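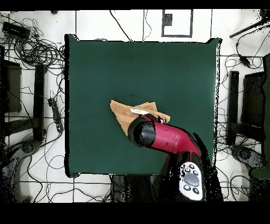
README - Faltdaten Wäscherei Wanitz

Stand: 22. Juni 2018
Pflege: Katherine Pacheco, Till Oltmanns

Worum es geht

Der Datensatz enthält 1.235 Durchläufe, in denen ein Roboterarm versucht, Tücher zu greifen und zu falten. Eine geübte Kraft in der Mangelhalle schafft das nebenbei, während sie über den Dienstplan schimpft. Der Arm schimpft nicht, braucht dafür aber deutlich länger.

Inhalt

760 Durchläufe mit Handtüchern
332 Durchläufe mit Putz- und Wischtüchern
Rest: Gemischtes, siehe Ordner "sonstiges" (der Name ist Programm)

Jeder Durchlauf trägt ein Feld "ergebnis" mit den Werten gefaltet, halb oder haufen. Über die Grenze zwischen halb und haufen wurde in Wanitz länger gestritten als über die letzte Tariferhöhung. Im Zweifel gilt das Urteil der Frühschicht.
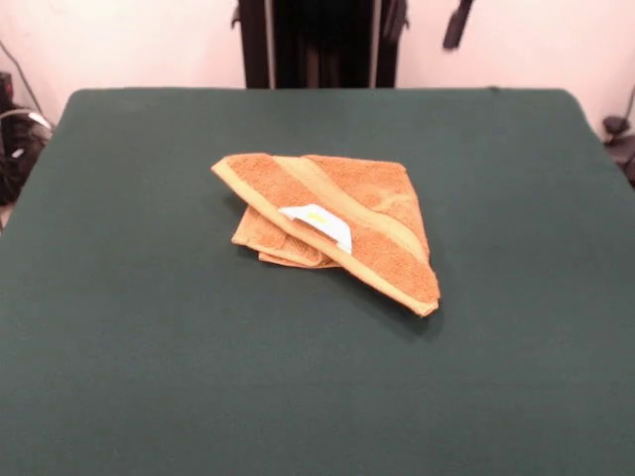 Rüdiger Kohlhase merkte beim Durchsehen der Etiketten an, so etwas gehe bei ihm zurück auf den Stapel, und zwar ohne Eintrag in eine Tabelle. Sein Einwand steht jetzt als Fußnote im Etikettierleitfaden.

Was sich im Betrieb ändert

Bisher vor allem die Gespräche in der Pause. Gefaltet wird weiter von Hand, neu ist die Aufgabe "Nachlegen und Bewerten", 15 Minuten je Schicht. Sie zählt als Arbeitszeit, das hat Ludger Fuchs schriftlich. In der Stellenbeschreibung taucht sie bislang nicht auf - dort steht noch das Faxgerät.

Bekannte Mängel

Frottee ist stark überrepräsentiert, Spannbettlaken fehlen ganz. Wer schon einmal eines gefaltet hat, wird keine Begründung verlangen.
Die Durchläufe aus dem Mai haben teils vertauschte Zeitstempel.
Für Leistungsvergleiche zwischen Beschäftigten sind die Daten weder gedacht noch freigegeben. Anfragen dieser Art beantwortet Till Oltmanns, kurz.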